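살림말 > 글타래 보기 > 6월 > 용어집

이전 글 다음 글 글타래순 날짜순 글쓴이순 답장

제목: Re: [살림말] 냄비가 너무 많습니다
보낸이: Josiane Ferrand
받는이: 살림말 번역 모임 목록

위고 씨, 그리고 조용히 읽고만 계신 여러분께

답이 늦었습니다. 용어집을 처음부터 다시 읽느라 그랬는데, 읽고 나니 읽기 전보다 아는 것이 줄었습니다. 위고 씨 메일을 토막 내서 그 밑에 답을 답니다.

Hugo Lemaire 씨가 썼습니다:
> 용어집 표제어가 400개를 넘었습니다. 그런데 casserole, cocotte,
> faitout, marmite가 전부 "냄비"로 되어 있습니다. 한 조리법 안에
> 이 가운데 셋이 나오면 독자는 냄비에서 냄비로 옮겨 담은 다음
> 냄비를 다시 불에 올리게 됩니다. 초벌 원고 112쪽이 딱 그렇습니다.
> 구분할 건지, 포기할 건지 정해 주십시오.

112쪽을 봤습니다. 저도 거기서 길을 잃었습니다. 양파가 든 냄비가 어느 냄비인지 세 번 읽고 알았고, 네 번째 읽을 때는 다시 몰랐습니다.

제 의견은 이렇습니다. casserole은 손잡이가 길게 하나 달린 것이니 "편수 냄비", faitout은 양쪽에 손잡이가 있고 깊으니 "양수 냄비"나 "깊은 냄비". cocotte는 무쇠인 경우가 많지만 원문이 재질을 말하지 않는 곳에서 우리가 먼저 무쇠라고 해 버리면 나중에 오븐 유리 그릇이 나올 때 곤란해집니다. "뚜껑 있는 두꺼운 냄비"는 정확하지만 한 문장에 두 번 나오면 독자가 책을 덮습니다. 그래서 처음 나올 때만 길게 쓰고 그다음부터는 "두꺼운 냄비"로 하자는 쪽입니다. marmite는 "큰솥"이라고 하고 싶은데, 마르고 씨가 솥이라고 하면 밥이 들어 있을 것 같다고 반대하실 줄 압니다. 벌써 목소리가 들립니다.

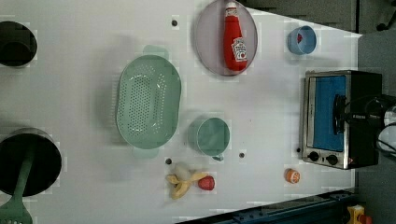 검은 냄비 두 개. 아래쪽 냄비에 초록색 뒤집개가 걸쳐 있다.

> 그리고 spatule은 "주걱"입니까 "뒤집개"입니까?
> 스바토플루크 씨는 둘 다 쓰고 계십니다. 같은 쪽에서요.

스바토플루크 씨를 변호하자면 원문도 둘 다 뜻하고 있습니다. 크레이프를 넘기면 뒤집개이고 반죽을 긁으면 주걱입니다. 물건 이름을 모양으로 정할지 하는 일로 정할지의 문제인데, 이걸 원칙으로 정하려다가 지난번에 한 달이 갔습니다. 원칙 없이 갑시다. 뒤집으면 뒤집개, 저으면 주걱, 긁으면 알뜰주걱. 알뜰주걱이라는 말이 프랑스 시골 요리책에 나와도 되느냐는 질문은 받지 않겠습니다. 저는 이 단어를 좋아하고, 이 단어 때문에 번역을 맡은 것이나 다름없습니다.

"뒤지개"는 고쳤습니다. 다섯 군데였습니다.

> 소스류 항목도 봐 주십시오. "케첩"과 "케찹"과 "토마토케첩"이
> 사이좋게 공존합니다.

표기는 "케첩"입니다. 어머니 세대 독자를 생각하면 "케찹"이 더 맛있어 보인다는 티모테 씨 의견에 저도 마음으로는 동의합니다. 그렇지만 마음은 교정지에 들어가지 않습니다. "토마토케첩"은 원문이 굳이 토마토라고 밝힌 곳에만 남겨 두었습니다. 르 고프 할머니는 버섯으로도 비슷한 걸 만드시는 분이라, 토마토라고 하실 때는 이유가 있습니다.

하는 김에 덧붙이면 coulis를 "케첩"이라고 옮긴 곳이 하나 있었습니다. 누구 원고인지는 밝히지 않겠습니다. 그분은 지금 이 줄을 읽고 계실 겁니다. 과일 쿨리 얹은 치즈케이크가 케첩 얹은 치즈케이크가 되어 있었는데, 교정자가 아무 말 없이 물음표만 작게 그려 두었더군요. 그 물음표를 오려서 간직하고 싶었습니다.

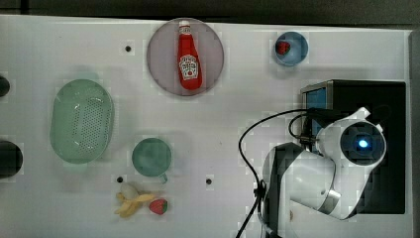 분홍빛 접시와 빨간 케첩병.

> 동사가 더 심각합니다. réserver를 아직도 "예약한다"로
> 옮긴 곳이 있습니다.

네, "육수를 예약한다". 저도 봤습니다. 육수 입장에서는 대접받는 기분이었을 겁니다. "따로 둔다"로 전부 바꿨습니다. 다만 전체 바꾸기를 했더니 뒤쪽 식당 목록에서 "전화로 미리 따로 둔다"가 나왔고, 이건 제가 한 짓이니 제가 되돌렸습니다. 전체 바꾸기는 이제 하지 말기로 합시다. 저부터 안 하겠습니다.

동사를 더 적어 두겠습니다. 이견이 있으면 이 글타래에 달아 주세요. 개인 메일로 보내시면 제가 잊어버립니다.

mijoter: 뭉근히 끓이다. "졸이다"는 réduire에 양보.
réduire: 졸이다. "줄이다"라고 쓴 곳이 있던데 양을 줄이라는 말로 읽힙니다.
dorer: 노릇하게 굽다, 또는 노릇하게 볶다. "금칠하다"는 농담이었다고 믿겠습니다.
suer: 이건 정말 어렵습니다. 채소에 땀을 내는 것인데 "땀을 내다"는 독자가 채소와 함께 부엌에서 나가게 됩니다. "색이 나지 않게 약한 불에서 천천히 볶다"로 했습니다. 한 단어가 열 단어가 되었고 조판하는 분이 싫어하실 겁니다.
monter: 거품 내다(흰자), 버터를 섞어 마무리하다(소스). "올라타다"는 지웠습니다.

> 분량 표시도 통일해 주세요. "호두만 한 버터"는 대체 몇 그램입니까?

une noix de beurre. 이건 그램으로 바꾸지 맙시다. 위고 씨가 저울을 사랑하시는 건 알지만 호두만 하다고 쓴 저자는 호두만큼 넣으라는 뜻이고, 호두는 나무마다 다릅니다. 스바토플루크 씨 말로는 체코어에도 špetka라는, 세 손가락으로 집은 만큼의 단위가 있다고 하는데 손가락도 사람마다 다릅니다. 그분 손을 본 적이 있는 저는 그 소금 간을 믿지 않습니다. 우리말에는 "한 꼬집"이 있으니 그걸로 하고, filet d'huile은 "기름을 가늘게 한 줄 두르고"로 합니다. "기름 필레"는 생선이 아니므로 지웁니다.

숟가락은 밥숟가락과 계량스푼을 섞지 않는 것으로. 원문의 cuillère à soupe는 "큰술"로 통일했습니다. 앞부분에 "국숟가락"이라고 된 곳이 남아 있으면 알려 주세요. 틀린 말은 아닌데 집집마다 그 숟가락 크기를 놓고 싸움이 납니다.

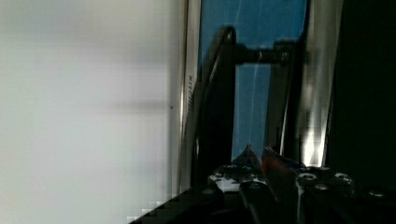
세로로 선 금속 띠. 작은 글자가 옆으로 누워 있다.

출판사 쪽 소식도 전합니다. 쿠르나르(Curnar)에서 쪽수를 396쪽으로 묶어 달라고 합니다. 지금 원고는 그보다 깁니다. 얼마나 긴지는 제가 말하면 여러분이 번역을 그만두실 것 같아 편집부 파일에만 적어 두었습니다. 편집부 제안은 각주를 줄이자는 것입니다. 각주의 절반은 냄비에 대한 것이고, 나머지 절반은 냄비 각주에 대한 티모테 씨의 반론이니 못 줄일 것도 없습니다. 티모테 씨, 본문에 대한 반론은 환영이지만 다른 사람 각주에 각주를 다는 것은 이번 판까지만 하기로 해요.

그리고 고유명사. 책에 나오는 두 집안, 볼리츠(Bolitz)와 밀리츠(Militz)는 다른 집안입니다. 첫 글자만 다르고 돼지고기를 대하는 태도는 정반대입니다. 볼리츠네는 껍질을 남기고 밀리츠네는 벗깁니다. 초벌에서 두 집안이 뒤섞여 한 사람이 껍질을 벗겼다가 다시 붙이는 대목이 생겼는데, 저는 처음에 원문이 그런 줄 알고 감탄했습니다. 표제어에 "혼동 주의"라고 빨갛게 표시해 두었습니다. 목록 메일에서는 빨간색이 안 보이겠지만 보인다고 생각하고 읽어 주세요.

> 마지막으로 청소 장(章)은 누가 맡습니까?
> 모두가 남이 하는 줄 알고 있는 것 같습니다.

집안일이란 대개 그런 식으로 흘러가더군요. 제가 일부 가져가겠습니다. 다만 용어가 얇습니다. éponge는 "수세미"와 "스펀지" 사이에서 왔다 갔다 하고, lavette는 "행주"인데 torchon도 "행주"로 되어 있습니다. 하나는 상을 닦고 하나는 그릇의 물기를 닦습니다. torchon은 "마른행주", lavette는 그냥 "행주"로 제안합니다. éponge는 설거지할 때면 "수세미", 상 닦을 때면 "스펀지". serpillière는 바닥 닦는 것이니 "걸레"입니다. 이것만은 절대로 행주와 섞이면 안 됩니다. 한국 독자는 냄비 오역은 용서해도 걸레로 상 닦는 오역은 용서하지 않습니다.

체코어 쪽 원고에는 utěrka와 hadr가 같이 나온다고 합니다. 스바토플루크 씨, hadr를 "헝겊"이라고 하신 곳마다 그게 바닥을 닦은 헝겊인지 확인 부탁드립니다. 저한테는 매우 중요합니다.

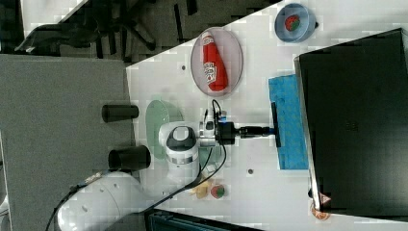 흰 상판과 파란 스펀지 행주.

쓰고 보니 위고 씨가 물으신 것 가운데 답을 안 한 것이 하나 있습니다. "plat"을 접시로 할지 요리로 할지. 먹을 수 있으면 요리이고 씻어야 하면 접시입니다. 둘 다인 문장이 두 개 있는데 그건 마르고 씨께 넘깁니다. 마르고 씨는 이런 것을 좋아하십니다. 적어도 싫다고 하신 적은 없습니다.

고친 용어집은 저녁 9시 이후에 올리겠습니다. 그때까지는 파일을 열지 말아 주세요. 지난번에 세 분이 동시에 열어서 "국자"가 세 번 등재되었고, 뜻풀이가 다 달랐습니다. 그중 하나는 숟가락의 뜻풀이였습니다.

조지안

추신. "알뜰주걱" 건은 정말로 질문 안 받습니다.

추신 2. 티모테 씨가 물으신 "중탕"은 bain-marie가 맞습니다. "마리의 목욕"이라고 옮기신 분은 아직 시간이 있으니 조용히 고쳐 주세요. 뒤쪽 디저트 장, 초콜릿 녹이는 데입니다.

--
살림말 번역 모임 메일링 목록
인용은 필요한 만큼만, 답장은 인용문 아래에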